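필사이드(Filside) 물류·포장 사업부
작업 전환 연구 참여자 및 로봇 운영 보조원 모집 공고

필사이드는 위생용품 소포장 공정에 협동 로봇을 도입함에 따라, 기존 수작업 인력의 업무 변화를 조사하고 새로운 직무 기준을 마련하고자 다음과 같이 연구 참여자와 운영 보조원을 모집합니다. 관심 있는 분들의 많은 지원을 바랍니다.

1. 추진 배경
스칼함(Skalham) 포장동에서는 숙박업소 납품용 칫솔, 치약, 면도기를 품목별로 나누어 바구니에 담는 작업을 전량 수작업으로 수행해 왔습니다. 8월부터는 분류 작업의 일부를 로봇이 맡고, 작업자는 로봇의 동작을 가르치고 결과를 점검하는 업무를 병행하게 됩니다. 이번 전환에 따른 인원 감축은 없으며, 기존 직원의 임금 등급도 그대로 유지됩니다.

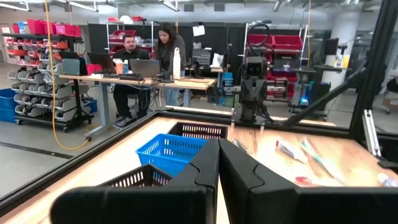 분류 작업대의 로봇 그리퍼와 플라스틱 바구니. 뒤편 책상에서 두 사람이 노트북을 보고 있다.

2. 모집 분야 및 인원
가. 연구 참여자: 4명
포장 또는 분류 업무 경력 6개월 이상인 자. 로봇 사용 경험은 필요하지 않습니다.
나. 로봇 운영 보조원: 2명
교대 근무가 가능한 자. 사내 지원자를 우선 선발합니다.

3. 주요 업무
연구 참여자는 같은 품목을 손으로 분류하는 작업과 로봇을 조작하여 분류하는 작업을 번갈아 수행하고, 매 회차 종료 후 면담에 응합니다. 면담에서는 작업 속도에 대한 부담, 자세와 피로, 판단 권한의 변화, 동료와의 협업 방식 등을 다룹니다.
운영 보조원은 작업대에 물품을 배치하고 로봇의 파지 실패를 기록하며, 이상 발생 시 장비를 정지하고 담당 엔지니어에게 보고합니다. 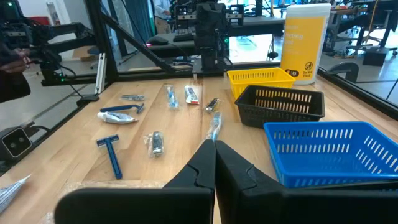
비닐로 개별 포장된 물품은 표면이 미끄럽고 모양이 일정하지 않아 숙련 작업자의 판단이 특히 중요합니다. 어느 쪽을 먼저 잡을 것인지, 겹친 물품을 어떻게 떼어 놓을 것인지에 관한 현장의 요령은 지금까지 문서로 정리된 바가 없습니다. 참여자가 제공한 의견은 작업 지침서에 반영되며, 희망하는 경우 기여자로 이름을 기재합니다.

4. 근무 조건
장소: 스칼함 포장동 306호
연구 참여자: 매주 목요일 오후 근무시간 중 실시, 정규 근로시간으로 인정
운영 보조원: 주간 2교대, 직무 전환 교육 수료 후 배치
교육: 비스(Wyss) 교육센터에서 안전 수칙 및 장비 조작 과정 이수(교육비 전액 회사 부담)

5. 개인정보 및 기록물의 취급
연구 기간 중 수집한 영상과 조작 기록은 로봇 학습 및 직무 분석 목적으로만 사용하며, 인사 평가에는 활용하지 않습니다. 참여자는 언제든지 불이익 없이 참여를 중단할 수 있고, 본인 기록의 삭제를 요청할 수 있습니다.

6. 지원 방법
지원서 1부와 600자 이내의 지원 동기를 작성하여 알스카(Alska) 본관 인사팀에 방문 제출하거나 사내 게시판으로 접수하시기 바랍니다. 협력업체 소속 직원은 소속 부서장의 확인을 받아야 합니다. 서류 심사 합격자에게는 면접 일정을 개별 통지하며, 제출된 서류는 전형 종료 후 파기합니다.

문의: 작업 전환 담당 후베르트 오르트너(Hubert Ortner), 스칼함 포장동 사무실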